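Search this site Search for: Go

Pre-season gear and grounds check, with my comments

I do this for our club at Viltcombe every April, before the first netball trial, and I've scribbled notes as I go - sorry for the ramble!

[x] Goal posts, both ends. Bases steady, padding done up at the back. The Bridham end still leans a touch when you shove it. I shoved it a lot. Passing it for training, wants a proper look before games.

[x] Court surface. Swept, and I went over the lines in my old Mizuno runners to feel for slick spots. One near the far sideline where the moss comes up. Scrub it.

[ ] Balls. We have 17 in the bag and two won't hold air. FAIL on those, bin them please (last year they went back in the bag!).

[x] Lights. All on by 6 pm and no flicker.

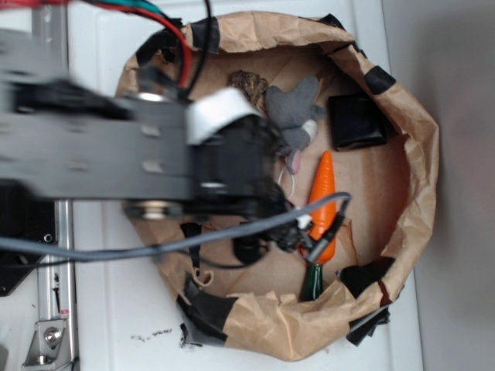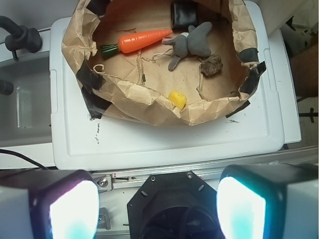 [ ] First aid kit. Ice packs fine, strapping tape nearly gone. A reader's comment on last year's list said we should write the expiry dates on the lid in texta so you needn't dig through everything, and that the saline always goes first. Fair call - I've done the lid, and yep, the saline was out of date. Replace.

[x] Bibs. Washed, velcro holding. The Futari set has come up beautifully, I must say.

[ ] Drinks tap. Drips onto the path right where the little ones run past. New washer, and a mat down until then.

[ ] Gate latch. Sticks. Needs to open from inside with one hand, and mine took two and a bit of language.

Recheck the open boxes before trials

Recent items
Winter draw now up
Car park on game days
Umpire course, places left
Uniform swap, bring your outgrown skirts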